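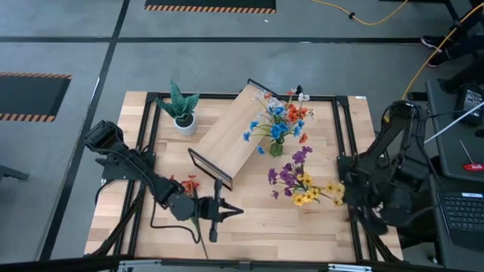 Orkeck reckons you should always do the greenery first and the flowers last, and a few of us on here disagree, so I'm putting it to the whole group.

Arranging a small table display with artificial flowers and one real plant
Posted in Home and Crafts

Hello all! I've got a pale wooden table top, the butcher-block sort, and I want a little display on it that will last through the winter. So far I have a stripy succulent in a small round white pot, a bunch of purple and yellow artificial flowers, and a single red-orange one on a long thin stem that I'm completely in love with. I budgeted 400 pence for a vase and came home without one, because everything in Girudbridge was either enormous or shaped like a fish.

What I can't work out is the single stem. Does it go in with the purple and yellow, or get a spot of its own? And does the plant go in the middle or off to one side? It looks a bit lost wherever I put it. Any ideas very welcome, I'm enjoying this far too much to stop now.

Qureshi
Ooh, lovely project. Give the red one its own spot! A strong colour like that disappears in a mixed bunch, especially next to yellow, and a long stem wants a bit of air. I'd use a narrow bottle, an old vinegar one is perfect once you've soaked the label off. Put some dry sand or small gravel in the bottom so it doesn't topple.

The succulent I'd put towards a back corner, with the bunch on the opposite side and nearer the front. Pots that small look odd dead centre on a big table. If it still seems lost, stand it on a saucer or a couple of books.

One practical thing: artificial stems nearly always come out of the bag too straight. Most have wire inside, so bend them gently between finger and thumb, a little at a time, starting low down. Turn the leaves outwards as well, they get squashed flat in the packet. It makes such a difference!

Zusulska
Agree with most of that, except I'd keep the bunch quite low, 220 mm at the tallest, if you eat at the table and want to see each other over it.

For the plant, if it's a haworthia (the stripy ones often are) it likes a bright spot out of fierce sun, and hardly any water in January. Let the compost dry right out first. Put something under the pot too, as a damp ring on pale wood is a pain to get out. Mine has had more than 5 babies from the one pot and I've given them all away to neighbours.

Dust the artificial ones with a soft paintbrush. I've done the hairdryer thing on cool as well and it's great fun, but do it outdoors.

Orkeck
Greenery first. I said what I said. There's a longer thread on this, number 3728, with loads of good ideas for bottles and jars.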